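**Kasis** is a small spa village in the Clorkley valley, known for its warm mineral springs. The village has 346 residents and 12 public pools, most of them open from May until October. The water comes out of the rock at a temperature near that of the human body, and it contains much sulfur and a little iron.

Bathing was for a long time free to all. After the Asante bathhouse was built, visitors began to pay by the half hour, and a stay of 30 minutes is still the usual one. 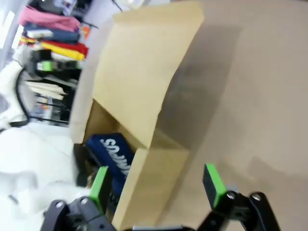 What is the water of Kasis used for?

Mostly for bathing - guests with stiff joints or dry skin come for it, although studies of its effect are few and small. A weaker spring, called Cemov, is used for drinking.

The bathhouse has 2 indoor pools and a steam room, and it is closed on Monday for cleaning. The Cemov spring stands in the open beside the road and can be visited at any hour.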